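# Running a pick-and-place demo when half the room is kids

I've now run the open day station at Conlow twice, and both times I learned most of this the hard way, so let me save you some trouble!

**1. Start in the simulator.** Before the doors open, load your kitchen counter level and drive the gripper around by hand for a while. Xolani Nkosi (he built our Chauke controller setup) likes to begin with the fingers wide open over the counter, and I've copied him ever since. Visitors get it right away: open hand, stuff to grab.

**2. Pick odd objects.** Cubes are boring. Go for something lumpy, something twisty, something patterned. People lean in and start arguing about which one it'll drop.

**3. Set the seed and write it down.** Ours is 968. If a run goes weird you'll want it back, and you will not remember it at 3 p.m. with a line out the door.

**4. Let visitors drive.** Two minutes each, keyboard only. Have them line up first, then lower, then close. Most folks try to do all of it at once and send the arm sideways (I still do this when someone's watching).

**5. Keep the wrist view up on the big screen.** Consuelo Manzano wanted the wide room view, and we tried it, but people kept asking where the hand was. From the wrist, you see what you're reaching for between the fingers.

**6. Reset between people.** Hit R, wait for the objects to settle, then hand over the keyboard. If something's still wobbling, wait a bit longer.

For your last practice run, go for whatever sits closest to the middle of the gap and leave the rest alone.
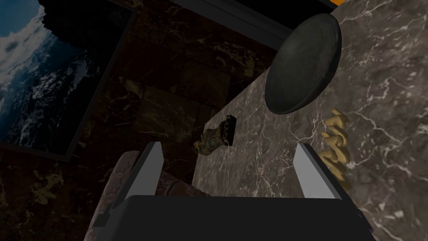 Once that feels easy, move on to the pieces off to the side, and slow the arm way down before you try them.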